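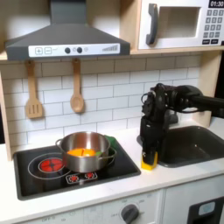

Figure 4-1. Kitchen station with the arm at the counter, yellow block in the gripper.

4. Collecting a Demonstration Set on the Kitchen Station

This section covers the recording of teleoperated demonstrations for the Lellow placement study. It assumes that the arm has been homed and that camera calibration (Section 3) has passed. The protocol was written by Njoroge Wanyama and revised by Adhiambo Rugemalira on Friday, April 20, 2018. Data recorded under the earlier protocol must not be mixed into the same training set.

4.1 Before You Start

1. Open the Skodeso recorder and create a new session. Use the operator's initials and the task name.
2. Confirm that both camera streams are live. The status field must read READY for each.
3. Load the start layout for the task and set the props on the stovetop and counter to match it.
4. Open the gripper fully, then command it closed on nothing. Log the closed position as the zero reference.
5. Run the free-space check. The arm moves through its working volume at low speed and stops above the counter.

CAUTION: Keep hands out of the station while the free-space check is running. The arm does not detect contact during this routine.

Note: The range hood and its shelf are entered in the collision model as one solid. If the kitchen has been moved on its table, repeat Section 3.4 before going on.

4.2 Recording an Episode

1. Press Record. Wait for the tone before moving the leader arm.
2. Bring the gripper over the target with the fingers open.
3. Lower straight down until the fingertips are on either side of the block. Do not approach at a slant.
4. Close the gripper and hold still for a short pause. The segmenter uses this pause to find the grasp point.
5. Lift clear of the nearest prop, move to the goal, lower, and release.
6. Return to the ready pose and press Stop.
7. Mark the episode as Success, Failure, or Discard.

An episode in which the block is dropped and picked up again is marked Success if it ends at the goal. Keep these episodes - the recovery portions are used in the comparison described in 4.4. Use Discard only for recorder faults and operator interruptions.

4.3 Approach Clearance

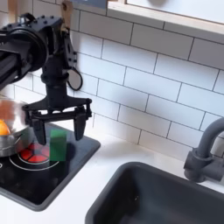
Figure 4-2. Open gripper over the stovetop.

Approach clearance is the main source of variation between operators, and it is scored for every episode. The score is computed from the fingertip track during the final descent, with no penalty for slow motion. A block standing on end, like the green one here beside the burner, leaves little room for sideways error, and the open fingers should be centered over it before the descent begins. If one finger is close to the block while the other has space to spare, stop and shift the wrist sideways. Do not correct by closing the gripper and letting it drag the block into line. Dragged grasps pass the success test but teach the policy to push.

Set the following values in the Clearance tab:

Descent start height: 200 mm above the countertop
Minimum pause after closing: 400 ms
Fingertip margin warning: 20 mm

Note: The margin warning is advisory. It does not stop the arm.

CAUTION: The pot has a reflective surface and can produce false depth readings. When the target is close to the pot, rely on the color streams and leave the depth overlay off.

4.4 Building the Training Sets

The study compares two policies trained on the same number of episodes. Set A contains clean episodes only. Set B replaces a share of these with episodes that include a recovery. All other settings are held fixed.

1. Record until the session counter shows 600 accepted episodes.
2. Run the export tool with the split option on. It writes Set A and Set B, with 400 episodes in each. The sets overlap.
3. Check the export log for missing frames. Remove any episode that is listed and run the export again.
4. Copy both sets to the Gillero server under the session name.
5. Start training from the same checkpoint for both sets, using the same random seed.

In the October pilot, the policy trained on Set B finished more trials after a missed first grasp. On trials with a good first grasp, the two policies could not be told apart. The pilot used a single block shape, and its result should not be applied to the cup or lid tasks.

4.5 If the Export Fails

Message "no grasp found": The pause in step 4 of 4.2 was too short. Open the episode in the viewer and set the grasp point by hand.

Message "stream mismatch": One camera started late. Discard the episode. Do not trim it.

Message "zero reference missing": Step 4 of 4.1 was skipped. The session can be saved by entering the reference from the previous session, provided the fingertips have not been changed. Record the substitution in the session notes.

For replacement fingertips and cable clips, see the Rugemalira parts list in Appendix C.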